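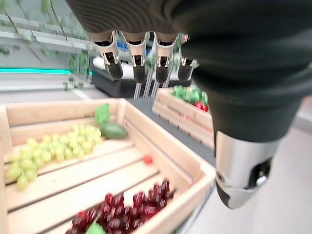

Wrist camera view from the Mulstead setup, with grapes, an avocado and one cherry tomato in the near crate.

Skollard gets a new grasp planner

The produce work at Mulstead has been moving fast this month, and the part we're most excited about is all software! Skollard, our planning and control stack, now has a grasp planner that works out its own stopping point. It used to pick a target, commit to a full path and ride it to the end, even when the wrist camera was delivering good evidence that the target was somewhere else. The new one plans in short pieces and checks the picture again between them.

Fruit is a wonderful test for this. A cherry tomato alone on bare slats is about as clean a target as you could ask for, and the old planner handled that kind of thing well enough. A bunch of grapes is a different animal. Where does it end? Which berries belong together? The segmenter used to answer with dozens of tiny round objects, and the planner would cheerfully choose one berry in the middle and try to close four fingers on it. Now the perception side passes along a grouping score with every outline, and the planner treats a cluster as one soft thing with a fuzzy border. It then looks for a place where the fingers can come in from the sides.

The second big change is in how we treat blur. When the arm swings, the far shelves smear across the image, and we had been throwing those images away wholesale. That was a waste, as the crate up close is often still sharp enough to use. Ladefoged, our image scoring tool, now grades small patches of each image separately, so the planner can trust the grapes and ignore the shelving behind them. On our replay set of 3623 logged reaches, this gave the planner a usable view almost twice as often during the approach. We were hoping for a modest bump, so that was a very good afternoon (and a loud one).

Crates have their own quirks. The dark gaps between the boards look a lot like edges to a depth model, and for a while the planner believed that some of them were ledges. We fixed it with a plane fit on the crate floor before any object search starts. It runs in 5 milliseconds, and it also gives the fingertips a firm lower limit. If you have old configs with the floor height typed in by hand, please delete that line, because the typed value still wins.

A few things are still rough. Leaves confuse the label step, especially a small one poking out of a bunch. The arm's sleeve can hide part of a neighboring crate, and the planner currently treats anything behind it as unknown and waits for a better angle. That's safe but slow. We have a branch that remembers what the camera saw in the last 3 seconds and fills in the hidden part, and it looks promising in simulation. It needs a lot more time on the real arm before we merge it.

If you'd like to try the new planner, it's on the main branch behind the short_horizon flag. The replay viewer has been updated to match, with patch scores drawn over the camera view, and it's a lot of fun to scrub through. We've put 100 of the trickiest reaches into a starter pack so you don't need to download the whole set. Bug reports with a log attached go to the Skollard tracker, and the tools channel is open for questions. We'll be running the next open session at Mulstead on Saturday at 10 a.m., mostly on leafy greens.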